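Against the Cutlery Drawer

Published Apr 18, 2024 by Ilse Coppens

The drawer is the default place for utensils in most kitchens, and for long, thin items it is the wrong one. A standard insert is divided for forks, knives and spoons. Chopsticks are longer than the fork slot in many of these inserts, so they go in diagonally across the top, where they catch on the front rail when the drawer is opened.

Moisture is the larger problem. Bare wood holds water after washing, and a closed drawer has very little air movement. I kept six pairs in a drawer for two years and replaced five of them because of dark spotting at the ends.

An upright holder takes up very little counter area and leaves most of each stick exposed. The common objection is clutter. Pieter Schouten, who plans kitchens at Geerts, wants every counter clear to the wall. A clear counter photographs well, but it moves the work to the drawer.

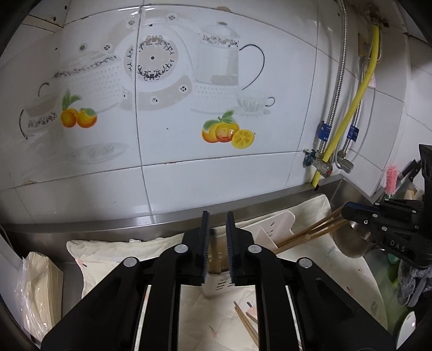
Drainage is the feature to check before buying a holder. A solid cup collects water at the bottom, exactly where the sticks stand. The white cylindrical type has horizontal slits near the base, and I would accept no less than that for wooden chopsticks. A separate caddy beside it can take the other utensils. If the counter is covered with a cloth, put a saucer under the holder and empty it daily.

Metal chopsticks are a different case and can stay in the drawer.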